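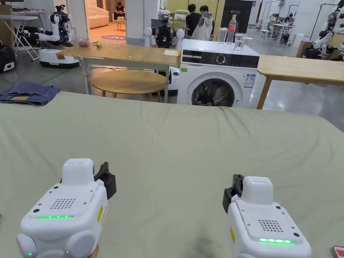
Dulgate Linen Mill Reopens Its Shop Floor to the Public, and Brings Back the Green

Irberg, 21 September 2022

Well, we did it. After 15 months of scaffolding, dust sheets and more paint samples than I ever want to see again, the Dulgate mill shop is open, and I get to be the one to tell you. I'm Adhiambo Nyanda, I run the shop and the sewing room, and I usually leave press releases to people who own a blazer. This time I asked to write it myself.

If you grew up near Irberg you probably slept on our sheets at some point (or your grandmother kept a set in the closet for guests and wouldn't let you touch them). The mill has been weaving on the river side of town for a very long time, but the shop closed when the roof over it gave up, and for a while the only way to buy from us was by mail. We heard from a lot of you about that. Some of the letters were very sweet and one was four pages long, mostly on the subject of pillowcases.

So what's new? The shop is now on the ground floor of the old dye house, with big windows on the street side and cutting tables long enough to lay out a king-size flat sheet without folding it. You can feel everything before you buy it. You can also bring in something old of ours and have it mended, and that's the part I'm most excited about!

The mending counter takes hems, small tears, worn corners and missing buttons on duvet covers. Hems and buttons we can usually do while you have a coffee down the street. Bigger jobs go upstairs and come back in a week or two, depending on how many weddings we're sewing for. We mend our own linens free for as long as you own them, and there's a small charge for everybody else's, which we'll happily take on if the cloth is worth saving. Please wash things first. I'm begging you.

And then there's the collection. It's called Nisance, it has 469 pieces in its first run, and it comes in oat, chalk, a dark plum and a soft herb green that we last wove when my old boss was still in charge. People have asked for that green for years. We had the recipe card, but the card called for a dye that isn't made anymore, so Ákos Fekete, our head dyer, spent most of the spring working up a new one from scratch. I'll let him tell it.

"I made a lot of greens," Ákos says. "Some looked like pea soup and one looked like a hospital. The right one came on a cloudy morning, and I wouldn't let anybody approve it until we had seen it in the sun, under a lamp, and after ten washes."

It held up beautifully. Nisance comes as flat sheets, fitted sheets, pillowcases, duvet covers and tablecloths, all in the same midweight linen. It starts out a little crisp and relaxes the more you use it. You don't need to iron it — I never do, and I have a press right next to my desk. Wash it warm, skip the fabric softener, and pull it out of the dryer while it's still a touch damp if you like it smoother.

A word about the tablecloths, because I get this question every day. Yes, they're the same cloth as the sheets. Yes, you can put red wine on them. Cold water right away, then a normal wash, and try not to make a face at your guest.

The yarn for the whole run was spun by Leitão, the family firm we've bought from for ages. It took 3164 cones to get through the first run, and I know that number by heart only because I signed for every last delivery.

During our opening month in September, the first 200 customers to bring in a piece for mending will go home with a Nisance napkin in whichever color they like. One per household, please, and I do know most of your faces.

The shop is open six mornings and four afternoons a week, and the hours are posted on the door and on our order line's recorded message. Parking is behind the dye house, through the second gate. The first gate belongs to the bakery and they will have words with you. There's a ramp at the side entrance, and dogs are welcome if they stay off the cloth.

Reporters who'd like to see the looms running should come before lunch, and wear shoes that close. Fabric swatches of all four colors can be mailed on request. For visits, swatches or anything to do with pillowcases, call the Dulgate shop and ask for Adhiambo. If I don't pick up I'm upstairs at the sewing machines, so leave a message and I'll call you back the same day.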